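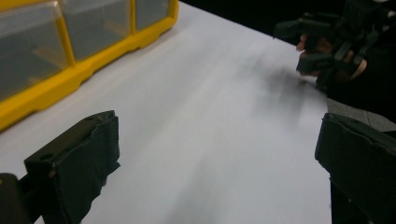
White tabletop and two gripper fingers wrapped in black tape

Prekance is a reality television competition in which amateur and semi-professional drag performers share a house and stage a weekly variety show. It was created by the former dancer Hermenegildo Barrera, who also presents it, and is made by the production company Grakitus.

Background

Barrera first pitched the programme as a documentary about a touring cabaret. Grakitus asked for a contest instead, and a pilot was filmed in a disused theatre with a small studio audience. The pilot was never shown in full, although parts of it were used in the opening episode. The first series began on 2020-03-23. Much of it had been recorded in January, and the final was filmed without an audience.

Format

Contestants are divided into two houses, named Over and Wyss after the theatre's old dressing rooms. Each week the houses prepare a joint show made up of a group number, a comedy sketch and a solo turn. Performers sew or alter their own costumes and may not bring finished outfits from home, a rule that was relaxed in the second series to allow wigs and shoes.

Three judges mark each house out of 100. The lower-scoring house then chooses two of its members to perform again, and one of them leaves. A contestant who has left can return once, if the remaining performers vote for it – this has happened only in the second series.

Reception

Reviewers praised the backstage sections, in which performers talked about family, coming out and paid work, and were less keen on the judging, which several found slow. Viewers complained that solo turns were cut short in the early episodes. From the second series the full performances were put online, and more than 30 are still available.

Spin-offs

A companion programme, Prekance: After Hours, followed former contestants on a club tour. It ran for one series and was presented by Barrera from the tour bus.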